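4. Laying the Checkerboard Top

The Stetby table top is supplied as four checkerboard panels and a roll of joining tape. Allow 22 minutes for this section. The panels should be stored flat in the same room overnight before you begin.

4.1 Wipe the table with a dry cloth. Remove any old adhesive.

4.2 Mark the center of the table in pencil, then draw one line in each direction through the mark.

4.3 Peel back 11 inches of liner from the upper-left panel. Set its inner corner on the center mark and press down from the corner outward.

4.4 Pull off the rest of the liner slowly, smoothing as you go.

4.5 Lay the other three panels in the same way. Leave a thin seam between neighbors. The seams should meet as a cross.

CAUTION: Do not overlap the panels. A raised edge will lift with use.

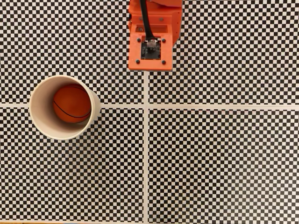
Eirini Kyriakidis writes that on her table the squares matched perfectly at the center and had drifted by the outer edge, and she asks whether the panels can be lifted and laid again. They can, once, within the first hour. Lift from an outer corner and keep the panel low to the table. After that the adhesive has set and a replacement panel is needed (part 970).

4.6 Run the tape along each seam and rub it down with a soft cloth.

4.7 Trim any tape that hangs over the table edge.

NOTE: Small squares can seem to shimmer or blur when viewed at a distance. To check the alignment, look closely along one row at a time.

4.8 Leave the top uncovered overnight before placing anything heavy on it. Go on to Section 5, Care and Cleaning.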